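Notebook, cloth folding, January 2025

Finally have something to write down about the pinch cue, and I'm excited enough that this will be messy. Abla Kanaan has the clean tables in the Karaki folder if you want numbers without my commentary.

Quick recap for anyone joining from the Stamance side. In December we trained the folding policy on everything we had, 635 demos with the hand-held grippers, all lumped together. It folded fine when it got hold of the cloth. The trouble was always the first grasp. It would come down with the fingers wide open, close, and either get nothing or grab the cloth plus a good chunk of whatever was underneath. Bedspreads were the worst. Tabletops were okay, which fooled us for weeks!

Abla's idea was to stop treating the approach and the grasp as one long motion. She went back through the demos and marked the moment where the fingers are just over the fabric and haven't started closing. Then we trained a small head to predict that moment from the wrist view alone, and let the main policy run at a finer step size once the head fires. That's the whole trick. I was sure we'd need depth or a touch sensor and I'm very happy to be wrong (Abla, you may quote this).

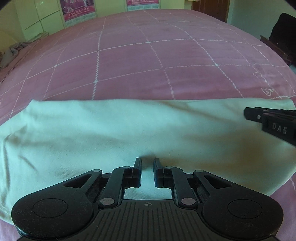

We threw out demos where the marked moment was ambiguous, mostly ones where the person dragged the cloth sideways with closed fingers before picking it up. That left 549. I worried we were cutting too deep, but the smaller set trained better even without the new head, so the drags were hurting us all along. Should have checked that first.

Results on the held-out rooms, same starting poses for both policies: old policy got a clean first grasp in 334 trials, new one in 483. Same trial count for each, same cloths, same lighting as far as we could manage. I reran the old one a second time because I didn't believe the gap, and it came out very close to the first run. Such a good afternoon.

Things still bugging me:

The head fires early on pale cloth with very soft wrinkles. I think it leans on shadows near the fingertips. Try brightness jitter, and maybe a version with the shadows flattened out, before collecting anything new.

Two-handed starts are weaker than one-handed. When the second gripper comes into view at an angle the head sometimes gets confused about which set of fingers it is looking at. Abla suggests masking the other gripper during training. I'd like to try feeding both wrist views in together first, it's a one-line change in Kultine and we can run it overnight.

Quilted or stitched surfaces: better than before, still not good. Stitch lines look a lot like hems to this thing.

Next: jitter run, then the two-view run, then send weights to Clorkham so they can try it on their towels. Keep the step size where it is for now. I tried halving it again and the approach got slow and twitchy with no gain in grasps.

Also, label files are now v3. Please don't train on v2, the timestamps are off by one frame at the start of every clip. My fault, fixed.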